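Religion and Public Life, Unit 4
Pilgrimage and the parish: lecture notes
Lecturer: Mehrangiz Bahrami 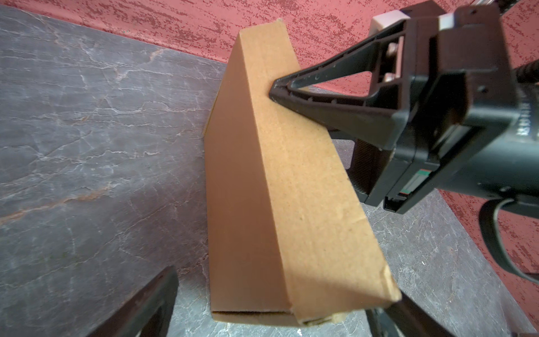
Last time we spoke of pilgrimage as a private vow. Today we look at it as something a whole parish does together, and who pays for it.

Main case: the walk from Braleck to the chapel at Skonditz, held every March. The distance is 51 kilometers and it takes 2 days. In the parish book the first group has 178 names, most of them women.

Terms to know
Vow – a promise made to God, often in a time of illness.
Votive gift – an object left at the shrine when the vow is fulfilled.
Indulgence – please do not translate this word as "permission". Many students did so in the last essay.

Points for discussion
Simard writes that the walk made the parish stronger. Dhillon reads the same letters and sees a quarrel between the priest and the lay brotherhood. Which letters does each of them quote?
Can a pilgrimage by bus still be called a pilgrimage?

Reading: Simard, chapter 2. Dhillon, the introduction only.
Written work: 1,000 words on one of the points, to be handed in at the next lecture.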